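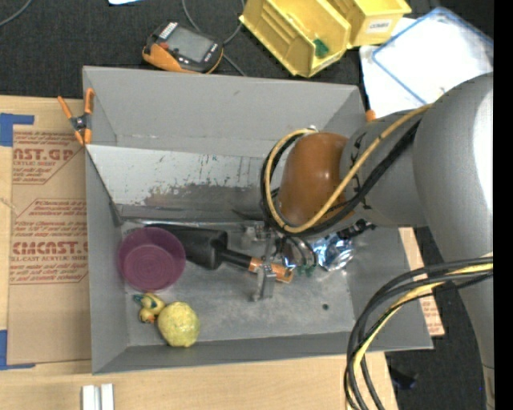 Sharing a picking bench with the arm

When the arm came to our returns room at Jodongate, most of us wondered what would be left to do. Plenty, as it happens! The lifting and sorting goes to the arm, and we look after the bin.

Before you start, tip in a mixed load and spread it out with your hand, so nothing is stacked more than 3 deep. Check the clamp, stand back, then press start.

If it misses the same item twice, pause it and move the item yourself. Swap places with a colleague after 20 minutes, as watching is surprisingly tiring.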